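Chopsticks
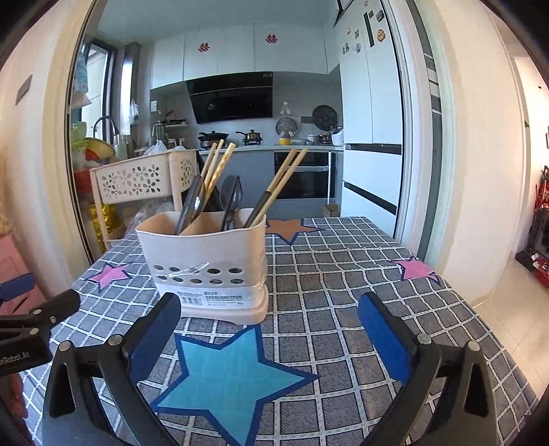 Chopsticks are paired eating and cooking sticks, used across much of East and Southeast Asia and, by now, in kitchens nearly everywhere else. They are among the simplest of all table tools, two slim rods of equal length held in one hand, and yet a person could spend a very pleasant afternoon reading about the different ways they are made, held, washed, stored and fussed over.

Origins

The earliest known chopsticks come from China, and most writers on the subject agree that they started out as cooking tools. Long sticks are handy for reaching into a deep pot, stirring the fire or lifting a piece of meat out of hot broth, and it was only later that people brought a shorter version to the table. Food cut small before cooking suited them very well, and small pieces also cook quickly, a real help where firewood was scarce. From China the habit spread to Korea, Japan and Vietnam, and each place made the sticks its own over the centuries.

Regional styles

Chinese chopsticks tend to be long and fairly thick, with blunt ends, well suited to reaching across a shared table. Japanese ones are usually shorter and taper to a finer point, good for picking bones out of fish, and in many homes each member of the family has a pair of his or her own. Korean chopsticks are often metal and flattened, and they are set out with a long-handled spoon, used for rice and soup. Vietnamese chopsticks are closer to the Chinese kind in length and are most often wood or bamboo.

Materials

Bamboo and wood are the old standbys. They are light, they don't carry much heat, and they have enough grip to hold on to a slippery noodle. Lacquered pairs are prettier but can be a trial for beginners — the smoother the tip, the more dumplings end up back in the bowl. Plastic, steel, silver, bone and ivory have all been used as well, though ivory has fallen out of favor for good reason.

Holding them

The lower stick rests in the crook of the thumb and against the ring finger, and stays still. The upper one is held a bit like a pencil and does all the moving. Children often learn with a pair joined at the top, and plenty of grown-ups get along happily with a grip of their own. Urszula Jakubowski, in her household handbook The Hollis Table, suggests practicing on cubes of firm cheese before moving on to peanuts, and she is quite right that peanuts are humbling.

Manners

Customs vary, but a few are widely shared. Sticks are not stood upright in a bowl of rice, as this calls to mind incense offered to the dead. In Japan, food is not passed from one pair to another, and pointing with them is thought rude in most places.

Care

Wooden pairs last longest when washed by hand soon after the meal and left to drain tips up in a holder with some air holes in it. Soaking them overnight raises the grain and dulls any finish.

See also: Chopstick rest; Spoon; Table manners

Last updated 6 April 2021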